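Inventory at Torilcombe

The lease on the Torilcombe office required that the conference room be returned in the condition of the entry schedule. The schedule ran to four pages. I had been sent from Estberg with a printed copy, a tape measure and a key that worked only if lifted slightly in the lock.

I began at 2 in the afternoon. The procedure was to read an item, find it, and write P for present, A for absent or D for damaged. Remarks were allowed where the letter was not sufficient. My supervisor discouraged remarks.

The table was listed as one unit, light wood, rounded, built in sections. I ran a fingernail along the curved seam on the left and felt no step. P. The curtains were listed as white. In February light they were closer to lavender. I wrote P and left the remarks column blank, then went back and wrote "pale."

The vases were not on the schedule.

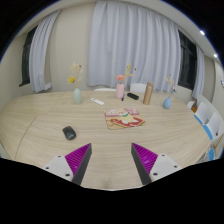

Conference table, Torilcombe, with contents as found.

There were three of them along the far side: green, pink, light blue. Each held dried flowers. I checked the schedule again under Furnishings, then under Sundries, then under Items Belonging to Landlord, where someone had entered a coat hook. I telephoned Estberg. Estberg said that anything not on the schedule was the property of the tenant and should be removed to Cliltport with the files.

I asked whether dried flowers were to be packed in the vases or separately.

Estberg said it would find out.

While I waited I dealt with the mouse. It was black, and its asset number was 1,615, which the register assigned to the Fang account. The Fang account had been closed for six years. The register still gave its location as "in use." I changed this to "in transit" and placed a label on the bag I intended to put it in.

The picture book was more difficult. It lay near the middle of the table, slightly askew, cream and pink with a red shape on the cover beside a pale figure. I have attended meetings in that room and could recall no agenda item that would have called for it. It might have come with a child on a day when the school was shut. It might have been there longer than the lease. I squared it to the edge of the schedule, which was the only straight edge available on that table, and after a moment I put it back at its former angle.

The telephone rang at 4. Estberg said separately.

I had brought one roll of tissue. I took the pink vase first and lifted out the stems, and one of the yellow sprays shed across the wood. I collected the pieces on the back of page three and considered the letter D. The item was not listed, so there was no box in which to write it.

I put the stems back. I packed the mouse, the telephone and the coat hook, then unpacked the coat hook. In the remarks column, beside the table, I wrote "three vases, with flowers, to remain," and signed it. Then I lifted the key slightly in the lock and turned it.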